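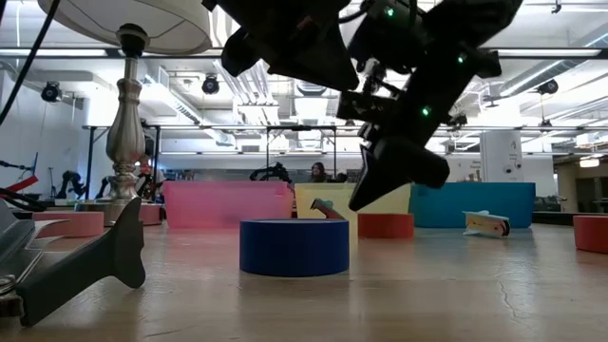 Figure 1. Robot arm over a sorting table with bins and a roll of blue tape. A person is seated farther back in the room.

1. Why we chose this workplace

Our group wanted to look at automation somewhere small. Most of the reading for this course is about car plants and large warehouses, and none of us has ever worked in either. Grurkitz, in Tukbridge, trains robot arms to sort and put away mixed household goods, and sells the finished setups to packing firms. One of those firms is Prastia, which packs returned goods for resale. We visited both sites in August and talked to people on the floor and in the office.

2. What the work was before

At Prastia, returns used to be sorted by hand from start to finish. A sorter took an item from the cart, decided what it was, and put it in the right bin. The target was 170 items an hour. People told us the number was reachable on a good morning and hard to keep up after lunch. Sore wrists and shoulders were the most common complaint, followed by boredom.

3. What changed

Two of the sorting tables now have arms. The arms take the plain items, such as tubs and rolls, and leave anything they cannot identify for a person. The hourly target for hand sorters dropped to 100, but what reaches them is the difficult part: torn boxes, flat paper goods, things with loose pieces. Several workers said the lower number had looked generous on paper. In practice they found the job more tiring to think about and easier on the arms.

There is also a new task called table watch. The person on watch clears jams, straightens bins and marks each mistake on a tablet. Pay for it is the same as for sorting. Opinions were split – some liked the change of pace, others felt they were being asked to teach the machine for free.

4. Training and say

Table watch is taught in one afternoon using a course named Ross, written at Grurkitz. The workers we spoke to thought it covered the stop button and the tablet well, and left out how to judge when an item should be pulled early. They learned that from each other. The sorters were not asked about the layout before the arms were installed, and the carts had to be moved later so that people could get past.

5. Limits of our study

We saw each site once, during the day shift only. We did not speak to anyone who had left Prastia, so we cannot say if the arms played a part in their leaving. The hourly targets came from a supervisor's sheet and we did not check them against output records.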